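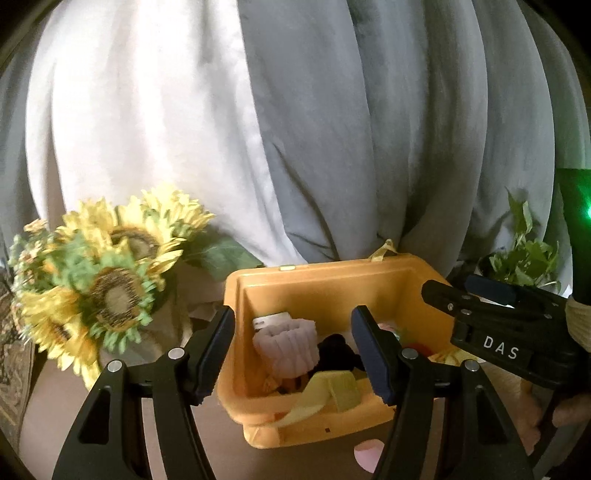
Grippers at the orange bin, sunflowers to the left.

Skinbridge pauses bin-sorting work after grip fault

Medrano, November 2025 – Skinbridge has stopped sorting work with its Waltura grippers after two faults in which the jaws failed to open on comand. No injuries. Both units switched off by hand, logs now being checked.

"We stopped straight away – fingers come first," said Aurelio Quezada, head of safety. Checks will cover 300 open-and-close cycles per gripper. Next update in Febuary.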